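Flosuvar

We use cookies to keep this site running and to see which pages get read. Accept all / Manage settings

Flosuvar is a recording kit and clip library for people who want to teach robots ordinary housework. Lema sells it, and you can have either half without the other: a headset that films your own hands doing a chore, or access to a shelf of recordings where the filming has been done for you. I've kept this entry in the wiki going through two versions of the kit now, so expect opinions in among the facts (the moderators have been kind about that so far!).

Last revised September 6, 2019.

Background

The first kit came out of a small project called Gremeron, which was all about getting a two-armed robot to tidy a kitchen. The arms were fine. What the team lacked was a decent pile of footage showing how people go about the fiddly stuff, from the height of a person's eyes, with both hands busy. Lema took the recording side over, gave it a new name and put it up for sale, and the kitchen robot was quietly dropped. I still think that's a shame, but the headset was clearly the more useful half.

What you get

The boxed kit has the headset, a battery that clips on to your belt, a charging lead and a printed book of task cards. There are 146 cards in the current book. Each one names a chore, says what should be on the worktop when you begin and says what counts as finished, and that's about it. You aren't told how to do the job, and I'd say that's the best decision in the whole product. Give the same card to a few different people and you'll get completely different grips, and the robot people love that.

The headset weighs 200 grams. I forget I'm wearing it after a few minutes, although it does pinch a bit over glasses.

The library

If you'd rather not film anything, the library gives you clips sorted by chore and by how hard they are for a machine. Folding and wiping sit at the easy end. The hard end is mostly liquids and squashy packaging, and my favourite drawer in there is called Decanting, which is nothing but people moving stuff from one bottle to another. I know how that sounds! But think about what goes into it. You need one hand to keep the big bottle upright and closed up against the small one, and the other to tip and squeeze, and the thing you're squeezing changes shape the whole time. Then the froth comes up and runs down the outside, and now there's a puddle round the base and suds on your fingers.
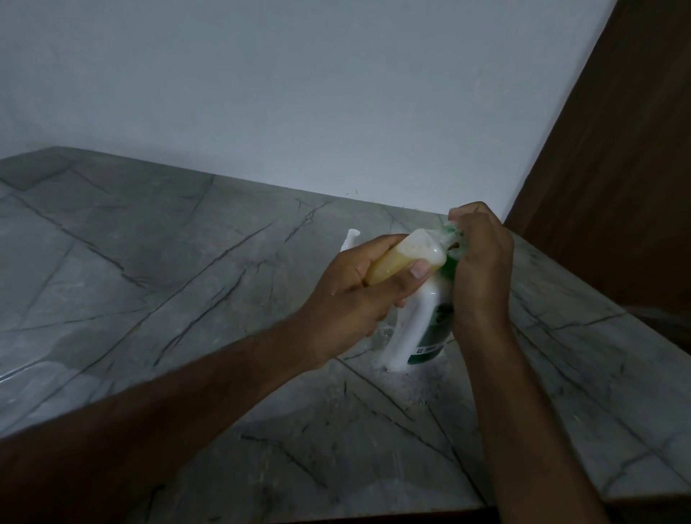 Why liquids are such a pain

A robot that picks up boxes can get by on knowing where the box is. With a soft bottle, that won't do. Press too gently and hardly anything comes out, press too hard and you've got soap on the worktop, and in between there's a nice steady squeeze that people find without thinking about it. Foam makes it worse again, as it hides the edges of things. I tried a simple hand tracker on some frothy clips last November and it kept deciding that the suds were part of a finger.

Clear plastic is the other headache. Plenty of software that reads depth from a picture looks straight through a see-through bottle and reports the wall behind it. The library marks such clips with a tag, so you can leave them out while you're starting and bring them back in when you're feeling brave. I'd bring them back sooner than you think you should. Kitchens and bathrooms are full of clear bottles, and a helper that can't cope with them isn't going to be much help.

The clips also come with notes on what each hand is doing. These are short and plain, along the lines of "left hand tips, right hand steadies". They're typed by people, and now and then left and right get swapped, so do check a handful before you trust the lot.

How it compares

The one everybody asks about is Hirkero, which costs less and has a wider view. I've used both. Hirkero is lovely for walking about, say carrying washing from room to room, but its close-up focus goes soft just where your hands are, and small things like caps and nozzles turn into pale smudges. Flosuvar stays sharp at arm's length. It's weaker in dim rooms, where the shadows get muddy and your forearms go very dark, so put a lamp on if you have one.

For bottle work I wouldn't swap. The bit you want to see is the join, where the neck of the small bottle goes into the opening of the big one and the other hand pinches the top to hold it still. Lose that and you've lost the lesson. 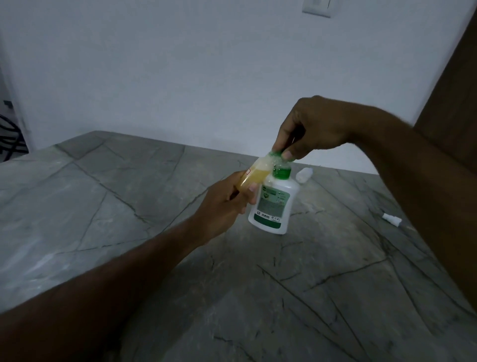 Birgit Ostermann disagrees with me on this, and has said so on the talk page: the sharp view is all very well, but a camera can't feel a squeeze, and anyone training a robot to decant would do better to spend the money on pressure gloves and make do with a cheaper headset. She also thinks the decanting cards should ask for a wipe-down at the end, so that the clips include the clearing up.

I'm with her on the wiping. On the gloves I'm less sure, mainly as every pair I've tried made me clumsy, and then the robot learns clumsy too. Lema has been asked for a glove add-on and hasn't said yes or no.

Buying and upkeep

The kit and the library are sold separately, and library access runs for 11 months at a time (a strange number, I know, I did ask and got no answer). Replacement belt batteries are easy to get. The head strap can go through a cool hand wash, but take the camera off first, and let the strap dry flat or it curls.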